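White wall paint reads pink next to an orange-red floor

Posted in Paint and Finishes – 1,449 views

Kadri Luik
I have two coats of Skornosden matte white on the bedroom walls, over one coat of their primer. On the sample card it is a neutral white. On the wall it reads pink from the baseboard up to 33 inches, then fades to something closer to cream. The old paint was a beige and I never noticed the effect.

What I have tried so far:
Swapped the ceiling bulb from 2,000 K to a neutral white one. It got better but the pink is still there.
Held the sample card flat against the wall. The card turns the same color as the wall.
Repainted one test patch from a new can. Same result.

The floor is staying. Barros at the paint counter wants to sell me a white with a green tint in it, and I would like to know if that is a real fix before I pay for 26 liters of it. The doorway trim is orange as well and I would prefer to leave it alone. There is a gray carpet I can move if that matters.

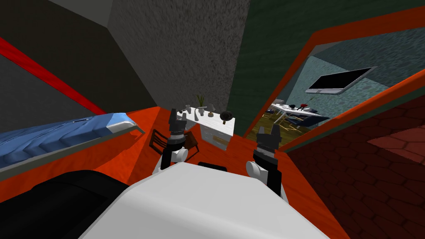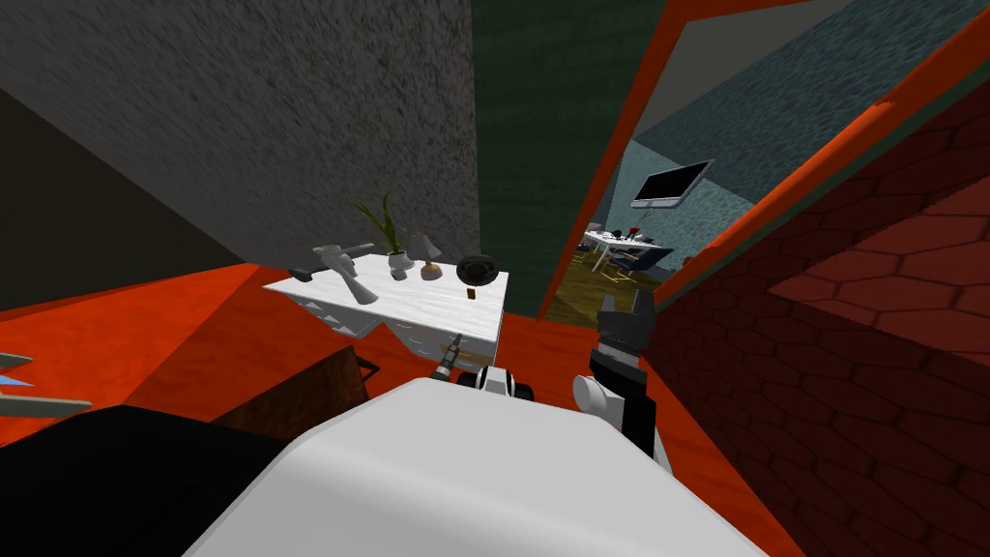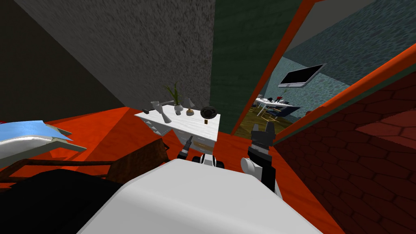
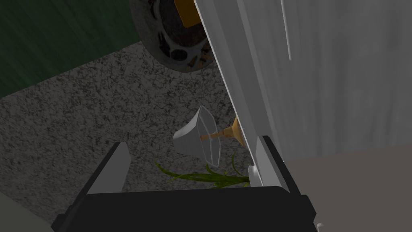

The floor is in the first picture, the orange door frame in the second, the carpet in the last.

flakudus_paints
Your card test already gives the answer. If the card shifts to match the wall, the paint is fine and the light reaching it is colored. Light from the window and the ceiling hits the floor, the floor absorbs most of the blue and green, and what bounces back up is orange. The lower wall is closest to the floor and gets the largest share.

A green-tinted white cancels part of this, but only at one level of light. In the evening, with a lamp on and less bounce, the same wall can look gray-green. I would paint a large board with it first, lean it against the wall, and check it at 9 a.m. and again after dark. Do not judge it from a small chip.

Cheaper things to do first:

Cover floor near the window. A gray carpet on the brightest part of the floor removes more cast than the same carpet in a corner – the sunlit area does most of the work.

Check the sheen. Matte hides the gradient better than eggshell, so stay with matte.

Leave the ceiling for last. It picks up the cast too, but most people read it as warm light and stop seeing it.

Dedemora
had this with a red rug. moved the rug, pink went away. try that before buying anything

tile_and_trim
Agree with the first reply except on the tint. A light warm gray is easier to live with than a corrected white. It still takes on the orange, but a gray wall that leans warm looks intended. Ask for a sample pot and put two full coats on the board, edge to edge. One coat over bare board will read darker than the finished wall.

Also, new matte paint keeps shifting slightly while it cures. Give the walls until Tuesday before you compare anything against them.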